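Cloth Folding on Beds, Hand-Held Gripper Set: README

Posted Wednesday, February 4, 2026 by the Drovico data team
Shares 101 | Comments 4 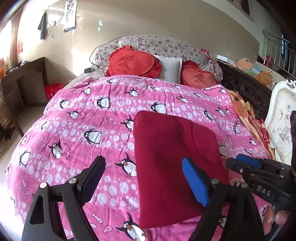
The set covers folding and handling small cloths on beds and other soft surfaces in lived-in homes. All of it was recorded by people working with two hand-held grippers, one in each hand. No robot was in the room for any of it. The aim is to train a two-arm policy that can pick up, fold, flatten and move cloth without first needing a clean white table.

# Contents

- 2324 episodes in total
- 2145 marked complete
- the rest marked partial and kept in a separate folder
- one text label per episode
- gripper opening and pose for both hands, matched to the video by timestamp

An episode starts when the operator closes both grippers twice in the air and ends the same way. The double close is easy to find in the opening signal, so we cut on that. The cut points were then checked by eye. If you want the raw recordings before cutting, they are under raw/ and take up most of the download.

# Tasks

1. fold_half. Cloth starts flat. Fold once, edge to edge.
2. fold_quarter. As above, then fold once more across the other way.
3. unfold. Cloth starts folded. Open it until it lies flat.
4. shift. Cloth starts folded. Move it to another part of the bed without it coming open.
5. recover. Cloth starts crumpled. Flatten it in any order.

Cloths are hand towels, face cloths, dish cloths and squares cut from old T-shirts. They come in plain colors for the most part. The bedding under them was left as it was, so many episodes have a busy print behind the cloth, like the pink duvet with the penguins and polka dots. We wanted those. An earlier set from Gakero was recorded on a gray mat, and the policy trained on it grabbed at printed shapes as soon as it was moved to a real bedspread.

# How the recording was done

Operators stood or knelt next to the bed and kept the cloth within easy reach. They were told to:

- keep the fingers open wide on approach and close only when both pads are at the cloth
- take the cloth by an edge or a fold, never by the middle, except in recover
- keep both grippers in view of each other during a two-handed fold
- let go fully before moving away
- leave pillows, blankets and whatever is on the furniture where they are

If the grip slipped, the operator tried again inside the same episode. Those episodes are labeled retry = 1. There are 364 of them and they all count as complete, provided the fold was finished. We suggest keeping them in. Runs trained without them tended to freeze after a missed grasp.

Each operator did a practice block before anything was kept. The usual trouble early on was pushing down too hard. On a mattress the pad sinks in and takes up the duvet along with the cloth. Coming in at a low angle fixes most of this. Episodes where the duvet was lifted clear of the bed are marked snag = 1.

# Homes

Recording took place in homes signed up through Pronodwood and at the Grīnberga guest house, which let us use its upstairs rooms. Lighting was whatever the room had. Curtains were left open or closed as found, so direct sun and washed-out windows are common. Rooms were not tidied. People were asked to put away mail, ID cards and family photos, and we blurred what was missed.

Split by home, not by episode. The files train.txt and test.txt already do this. If you shuffle the episodes and split at random, the same duvet ends up on both sides and the test score means very little.

# Format

Each episode is one folder:

- left.mp4 and right.mp4, wide-angle video from the left and right gripper
- pose.csv, position and rotation for both grippers
- width.csv, finger opening for both grippers, in millimeters
- label.txt, task name and one plain sentence
- flags.json, with retry, snag and blur

Video is not undistorted. Calibration files are in calib/, one per gripper. Use the right one. Left and right were not swapped between homes, but the left unit was replaced once and the folder names say which calibration applies.

# Known problems

- Pose drifts in rooms with little texture on the walls. Drift is worst in the shift task, where the operator moves furthest.
- Fingers or linkage from the other gripper often cover part of the cloth during folds.
- Dark red and dark blue cloths lose their edges in the video when the room is dim. The fold line can be hard to see.
- Hands show up on the handles in many episodes. Mask them if your model picks up on them.
- The text labels were written by several people and do not use the same words. "Towel" and "cloth" mean the same thing throughout.
- Nothing larger than a bath towel. Do not expect this set to help with sheets.

# Use

Free for research and teaching. For anything sold, write to the data desk first. Do not try to find out whose home a room is in. If you publish results, say which version you used and which split.

Version 1.1 is planned for March. It will add pillowcases and fix the timestamps listed in issues.txt.

4 comments

foldbench_user
Is width.csv measured pad to pad or at the metal? I get values a little above zero when the gripper is fully closed on nothing.

Drovico data team
Pad to pad, but the foam pads compress at different rates. Subtract the offset in the calib folder. It is a separate number for each unit.

kt_lab
We trained on fold_half only and tried it on a couch. It got the first grasp fine and then folded the throw blanket too. Will try again with the snag episodes taken out.

mattress_side
Please keep the raw folder up when 1.1 comes out. We cut our own episodes and the double close sometimes comes a bit before the operator is really ready.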